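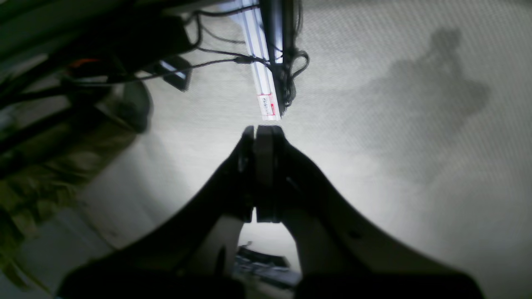

Fana is a tabletop manipulation robot built in a shared workshop in Greltach and documented by its principal builder, Ketsara Onsri. It consists of an arm, a black two-finger parallel gripper and a control computer mounted off the work surface. A small camera looks out past the gripper, so that both fingertips remain in view during operation. The fingertips are of unequal width, the left being the narrower, and a thin gap can still be seen between them when they are closed or nearly so. The working area has a pale gray, finely textured surface, against which the dark fingertips and cabling stand out clearly.

Construction

The arm was assembled from secondhand parts over one winter and first moved under its own power in May. Onsri has described the original joints as too loose for useful work, and all of them were rebuilt before the gripper was fitted. The arm has a reach of 970 millimeters. Its base is bolted to a steel plate and can be removed from the bench by one person.

The gripper is driven by a single motor through a linkage. Each side of the linkage carries its own finger, and the fingers can be replaced separately. Early fingers were printed in a soft material that bent under load. Later ones are stiffer and hold their position, at the cost of a weaker grip on smooth objects.

Wiring

Power and signal lines were at first run through the arm. Repeated breaks near the elbow led to a change to external cables, held at intervals and left slack at the joints. The builder's notes recommend checking the slack at both ends of travel before any program is run at full speed. A cable that clears the tool with the arm folded may catch on it with the arm extended.

Control software

Fana runs a modified version of Petchrat, a motion program written by members of the same workshop. Positions are taught by hand and stored as joint angles. The camera is used for small corrections near the end of a move and plays no part in path planning. A test log kept by Onsri records 2,186 pick attempts made with the second set of fingers. The log gives the object and the gripper setting for each attempt, but not the lighting, and results from different months are difficult to compare.

Limitations

The arm has no force sensing. Contact is inferred from motor current, which rises too late to protect thin or brittle objects. Backlash at the wrist remains the main source of error.

Related articles
Petchrat (software)
Duvness arm
Greltach workshop
Parallel gripper
Backlash (engineering)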